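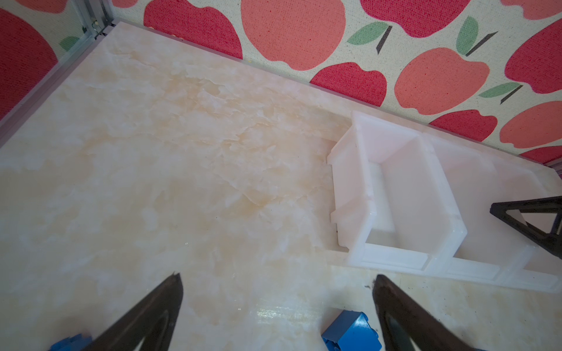
Marble-pattern tabletop with apple-print fabric behind.

Call for participants: die-cut layering test, Drustura Papercraft

Drustura is looking for 49 card makers to test a new set of nested butterfly and leaf dies. Each participant receives 3 dies and 100 sheets of card stock, and returns finished cards with a completed record sheet.

Requirements:
- manual die-cutting machine, A5 platform or larger
- experience with layered or pop-up cards
- own adhesive and cutting mat

Record the card weight, number of passes and any incomplete cuts. Testing runs through May. Dies may be kept; no fee is paid. Apply by letter to Glenys Whiteley, Drustura, 137 Proltley Road, enclosing one sample card.

Last updated: May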